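News from the drawer bench

Hello again from the back half of the workshop! Last time I promised I'd write up what we've been doing with the arm since we finished the pouring tasks, and it's now 15 Nov 2022, so I'd better get on with it.

Short version: drawers. We're teaching Tekleab (our learning system, for those who joined recently) to open and close them, and the way it learns is by watching us do it. One person holds the controller, drives the arm through the whole motion, lets go, resets, and does it again. Every run gets saved with the camera view and the joint positions, and then it goes into the pile. We're at 457 saved runs now, and I did the last 85 of them myself over two afternoons with a pot of tea and a very sore thumb.

Meron Gebreyes set up the task list, and she was strict about it in a way I grumbled about and now quite like. Each run has to start with the drawers fully shut and the arm parked out of the way. If you bump the unit while you're reaching in, you finish the run anyway and tag it as a bump. I'd been throwing those out. She made me go back and dig 31 of them out of the bin folder, and we kept the lot.
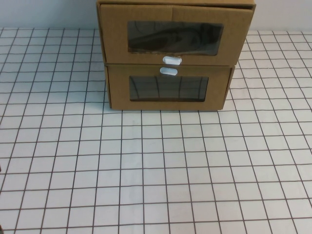 My favourite bit of the whole job is choosing what to practise on. We started on a steel filing cabinet from Pralby and it was far too forgiving, since the thing weighs more than I do and never budges. Cardboard is another story. The unit we're on now has two drawers, one over the other, and the little white oval pulls nearly touch in the middle, so if your approach is a touch low on the top one you're right in among the other handle. I've had a few runs where I went for the upper drawer and came back with the lower one! Those get a tag too. The clear windows in the fronts are a nice extra headache for the camera, with the dark insides and the reflections, and I'm keen to see what Tekleab makes of them.

We did have a bit of a debate over the grid on the table. I find it handy for putting the unit back in a different spot each time – two squares left, one square forward, that sort of thing – but Meron worries the system will learn the grid instead of the drawer. So the next batch will be split, with half on the grid and half on a plain grey sheet in the Rodadier room, where the light is a fair bit worse.

If you'd like a turn on the controller, we're short of people for the rest of November. You don't need any experience, and left-handers are very welcome as almost all our runs so far are from right-handed drivers. Pop your name on the sheet by the Dadar shelf, or just reply to this and I'll find you a slot.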